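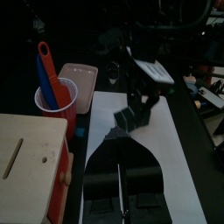 3.2 Objects and table layout

The put-away task used a small set of ordinary items, most of them the kind found next to a stove or on a craft table. We wanted things that people could name and handle without instruction, and we wanted the set to include at least one item whose proper use was not obvious. The set was put together by Graça Cordeiro and Razia Bajwa from the household pool described in Section 2, and it was not changed once the sessions had begun. The arrangement used in the main sessions is called the Paquette layout, after the street where the first of the home visits took place.

A white board lies on a dark table and serves as the working area. The standing items are kept behind it. They are a gray bowl, a wooden box with red panels, a tall red cup holding utensils, and a low tray (Figure 2). The board gives the participant a clean bright area to work on, and its far edge acts as a boundary that people read without being told. In the pilot we used the bare table, and participants asked again and again where the task "stopped." With the board in place the question came up only twice.

The order from left to right is bowl, box, cup, tray. We tried other orders during the pilot. When the cup was next to the bowl, participants tended to treat the two as a pair and moved them together, so that what we recorded as one decision was in fact a habit about kitchenware. Putting the box between them broke the pair up. The tray goes last in the row because it is low, and a low item behind a tall one was overlooked by several pilot participants until they were nearly done.

Each item was chosen for a way of holding things. The bowl is open and round and takes almost anything. The tray is also open but shallow, and small items placed on it remain in view. The cup is narrow in relation to its height, so long items go in upright and small ones disappear. The box is the unclear case. It has a pale wood top with a long slot running diagonally and a small round hole beside the slot, red sides, and a round wooden knob. Participants proposed a coin bank, a recipe box, a letter box and a children's toy. We never corrected them. What matters for the analysis is whether a participant was willing to use the box as a place to put something, and what they thought it was for when they did.

The box has some wear on the top. Mudassar Mughal suggested sanding it before the main sessions, and we decided against it. People are more willing to handle a scuffed thing than a fresh one, at least in our experience with the Tallix set used in the earlier study, where new painted blocks were picked up with two fingers and put down again. We left the marks alone.

3.3 Utensils in the cup

The cup was never presented empty. An empty cup on a kitchen surface reads as something to drink from, and in the pilot it was moved toward the participant and left there. With utensils standing in it, it reads as a holder. The utensils are a red spatula with a hanging hole in the handle and a blue plastic utensil. The hanging hole turned out to be worth having. A few participants looked for a hook, and one asked whether there was a rail. There was none, and the answer given was always the same: "Anywhere you like."

Red on red was a deliberate choice. Yiran Shi had argued from the home visits that people group by color when they have no better rule, and the cup, the spatula and the box front gave them the chance to do so. The blue item gave them something that would not fit the rule. We return to this in Section 4.1, where the color grouping appears more weakly than expected.

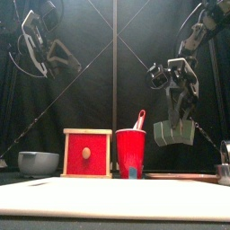

Participants sat or stood on the near side of the board, as they preferred. They were handed small loose items from the Dranilus kit, which contains clips, short lengths of ribbon, lids, pegs, tea strainers and similar odds and ends, and were asked to put each one away so that another member of the household could find it later. That wording was settled after some trial. "Put away" by itself produced very fast sessions in which most things went into the bowl. Adding the other person slowed people down and led them to talk, and much of the material in Section 5 comes from what they said while holding an item and looking along the row.

No limit was set on how long an item could be held. A placement was recorded when the participant let go of the item and reached for the next one. If an item was moved later, the later position was recorded as well, and both were kept. Across all sessions this gave 1048 placements, including moves. Items that were still on the board at the end were counted as placed only if the participant said they were meant to stay there.

3.4 Resetting the table

Between participants the row was returned to its starting order by hand. Small shifts in position were unavoidable, and we did not mark the table with tape or outlines. Marks had been used in the first week of the pilot and participants took them as instructions; one person spent most of the session lining the bowl up with its circle. After that we relied on a short written list:

Board square to the near edge of the table.
Bowl at the left, just past the board.
Box next, knob toward the participant.
Cup close to the right of the box, utensils in.
Tray behind the right half of the board, nothing on it.

The person doing the reset read the list aloud. This took little time and caught most errors. The one error that got through more than once was the direction of the box. The box had been placed with the knob to the side in roughly 7 sessions, and these are flagged in the data. The participants in those sessions used the top of the box about as often as the others did, but they made fewer remarks about the knob, and we leave them out of the counts on naming in Section 4.3.

Minor items on the table outside the row were cleared when they were noticed. A few were not noticed. We do not think they affected the results, as participants did not refer to them and did not use them as places to put things.

3.5 Coding

Mohsin Ghumman and Yiran Shi coded the placements separately, using the Wundar scheme with small changes. The original scheme separates "in," "on," "under" and "beside." We kept the first two and merged the last two into "near," which was needed because the gap between box and cup is narrow and an item pushed into it could be called almost anything. We also added a code for "leaned," used for long items propped against the cup or the box. Leaned items were often described as temporary by the person who put them there ("just for now"), and in most cases they were still there at the end.

The slot and the hole in the top of the box were given codes of their own. An item posted through the slot is out of sight, and several participants hesitated over this. Some tested the width of the slot with a finger first. Others laid the item across it and went no further, which was coded as "on" with a note. Where a participant asked if things could be gotten out again, the answer was yes, and the question was entered in the notes as well.

Disagreements between coders were settled by going back to the session record together. Most of them had to do with the tray. Because its sides are low, an item resting partly on the raised edge could be read as in the tray or simply near it, and the coders had begun with different rules. The rule agreed on was that any item touching the inside of the tray was in it. Earlier sessions were then coded again under this rule. A further 8 placements could not be settled and are treated as missing.

Remarks were typed out in full and linked to the item being held at the time. Where a remark was made with both hands empty, it was linked to the last item placed. This is a rough solution — people often comment on the row as a whole, or on how they do things at home — and a remark about the bowl may end up linked to a ribbon. We considered a separate file for general remarks and decided that the loss of order would be worse. The order in which people come to see the box as usable, in particular, can only be followed if the remarks stay in sequence with the placements.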